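How to Clear Out a Closet Without Losing a Whole Weekend

My closet in Oltholm is the size of a phone booth and once held enough to furnish a small hotel. I have now emptied it three times, and the third try stuck.

Start after breakfast. People who start at 9 p.m. end up sleeping next to a pile of ski pants.

Take everything out, including whatever lives on the top shelf. Set a timer for 20 minutes and sort fast: keep, give away, throw out. If you need to try something on to decide, you already know, and so do the pants.

Don't buy storage first. I did, and spent August looking for things to put in it. Empty the closet, see what's left, then measure the shelves. Measure the depth too. A bin that sticks out two inches will stop the door from closing, and you will find this out with your hip.
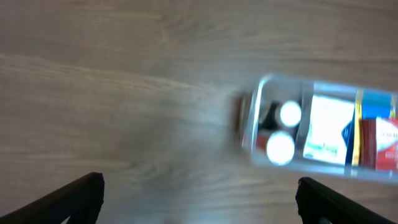
Clear bins beat solid ones for anything you use less than once a month. Label them anyway, on the short end, in fat marker. "Misc" is not a label. My friend Lindiwe Tshabalala had four bins marked "Misc" and one marked "Misc 2," and her passport was in none of them.

Heavy things go low, light things go high, and winter coats go at the back until you need them. Leave one shelf empty. It will fill up by itself.

Get the giveaway bags out of the house the same day. Mine once rode in the trunk for 56 days, and I took two sweaters back out.

Cables get their own bag. If you can't say what a cable is for, put it in with the others and go have lunch.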